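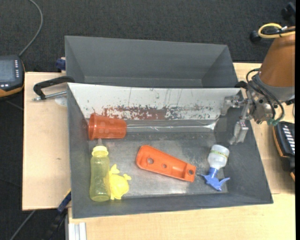

Two Gray Bins, One Kitchen Floor: My Skasov Tote Review

Posted May 5, 2018

I have bought so many toy bins. Canvas ones that sagged, a wicker one that shed little splinters all over the rug, a set of clear ones with lids that cracked the first week. So when my sister-in-law told me to quit buying cute storage and get a plain gray plastic tote, I rolled my eyes and then ordered two of the Skasov large ones that same night.

I've had them for 7 months now and I have opinions!

First, what you get. It's a big rectangular open bin, dark gray, with no lid and no pattern. The inside walls are smooth and matte and they slope in toward the bottom, so the floor is a bit smaller than the opening. Mine came nested one inside the other with a sheet of cardboard between them, and they pulled apart without any wrestling, which I can't say for the Zandel tubs I had before (I once sat on the floor with my feet braced against one tub, pulling on the other, and lost).

I paid $73 for the pair with shipping. That's a lot for a plastic box. My husband said so, and then said so again when they showed up. You can get something from the Petek line that looks sort of similar for a good bit less, and I'll get to that.

What I use them for

One bin is the "everything from the kitchen floor" bin. We have a baby and a three-year-old, so on any given evening that means cups, bottles, bath toys that have wandered down the hall, and plastic parts of things I couldn't name if you paid me. There's a yellow animal thing with little fins or limbs that has been in there so long I think of it as a resident. Everything goes in, no sorting, and then the bin goes up on the table after bedtime and I deal with it standing up, like a civilized person. Cups and bottles go to the sink, toys go to the second bin, mystery parts go back in the first bin until someone cries for them.

I can't tell you how much better this is for my back. I used to crawl around with a dishpan. With the two bins up on the table, one behind the other, the second one starts out empty and fills up as I go, and the whole job takes less time than it takes the kettle to boil. Okay, a slow kettle.

The size

Big. Bigger than I pictured from the listing, so measure first. A handful of small stuff looks kind of lost in the bottom, and a bottle lying down takes up hardly any room at all. The good part is that I can see everything in one layer without digging. The bad part is that you'll need a decent stretch of tabletop if you want to run two at once like I do, and forget about sliding one under a regular sofa. I tried.

If you only have one kid, or a tiny apartment, I'd look for the next size down.

How it wears

OK, so this is where I have to take a little off the score. They scuff. The floor of the bin I use most has gone cloudy in patches, and there are shiny spots where things get dragged across it. Our older bin has a light panel on the back inside wall, and that panel looks like it has been through a war: dark scratches running down it, chips toward the bottom, and a reddish-brown scuffed stretch across the lower part with bits flaking around it. The gray walls on the sides hide wear so much better than the light part does. If I were the company I'd skip anything pale on the inside, period.

Does it bother me? A little, when it's up on the table under the bright light. The rest of the time I'm not staring at the inside of my toy bin. Still, if you're the sort of person who wants things to stay looking new, you will be annoyed, and I'd rather you hear it from me. I'd also pick out any loose flakes if you have a baby who puts everything in her mouth. I run a damp cloth along that wall before anything of hers goes in, and her bottles get a proper wash afterward anyway.

Cleaning

Easy, mostly. The sloped walls mean water runs right down to the floor, and there's no fabric to hold a smell. I wipe mine out with the Clenatia kitchen spray and an old dishrag. Every so often I take the floor bin out back, hose it down, and lean it against the fence. Spilled milk comes up fine if you catch it the same day. If you don't catch it the same day, use hot water and dish soap and breathe through your mouth.

One gripe: crumbs love the place where the floor meets the wall. I go around it with an old toothbrush.

Noise

I haven't seen another review mention this, so I will. Hard plastic into a hard plastic bin is LOUD. A cup tossed in from across the kitchen at nap time can undo an hour of rocking. I tried laying a dish towel on the bottom and it helped a lot, but then the towel got gross and the three-year-old kept taking it out to wear as a cape. These days I just set things in gently if anybody's asleep.

The cheaper one

My mom has the Petek tote, so I've used it plenty at her house. It's lighter and easier to lug upstairs. It also bows out at the sides once you put anything heavy in it, and the rim is thin enough to dig into your fingers. For bath toys or stuffed animals it would be perfectly fine. For wooden blocks or laundry, or for a kid who climbs into every container she meets, I'd spend the extra on the Skasov. Mine has had a whole child sitting in it almost 600 times by now and it hasn't bowed a bit.

Would I buy them again

Yes, and I may get another one in August when we redo the mudroom, for boots. I'd love handles that are a touch wider (my fingers get squished when it's full) and I'd love some kind of lid, even as an add-on. I'm giving them 4 stars out of 5. The missing star is for that scratched-up wall and for the price.

If you've found a way to keep the insides from scuffing, leave me a comment. I did see somebody suggest shelf liner, but I know who would peel it up, and she's three.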